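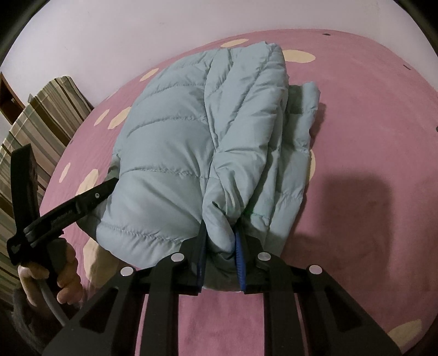 **Progress report to Divavus – winter clothing exchange, Grabowska street house**

Prepared by Stanisława Czerwiński

This report covers the work from August until now. The money from the second payment was used for shelves, storage bags and washing of the donated clothes.

**Clothes received and prepared**

We have prepared 18 jackets for the first exchange. Each of them was washed, checked at the zipper and pockets, and folded. Padded jackets take the most time. A quilted jacket does not stay flat like a shirt, the air comes back into it and the sleeves push out from the sides. We now fold the sleeves in first, then press slowly from the collar down, and only after this we put it in the bag. We fold on a bed, as the tables at the house are too narrow for adult sizes.

Three jackets had open seams and went to Grurkden for repair. Two are already back. The third needs a new lining and I expect it next month.

**Storage**

The shelves are standing in the small room on the first floor. Light colors are kept on the upper shelves, because in the last season some pale jackets got marks from the boots below. The bags for children's sizes are still not labeled – this is my delay and I will finish it before the opening.

**Change to the plan**

In the application we wrote that families would come all on one morning. Ilham proposed to give every family a time, with eight families in one morning, and we agreed. It will be calmer for the small children and there will be space to try on the clothes.

**Costs**

Washing was more expensive than planned. The storage bags were cheaper, so the total stays inside the budget. Receipts are attached in a separate file.

**What we ask from you**

Please confirm if the remaining money for hangers can be used for washing. We have enough hangers already.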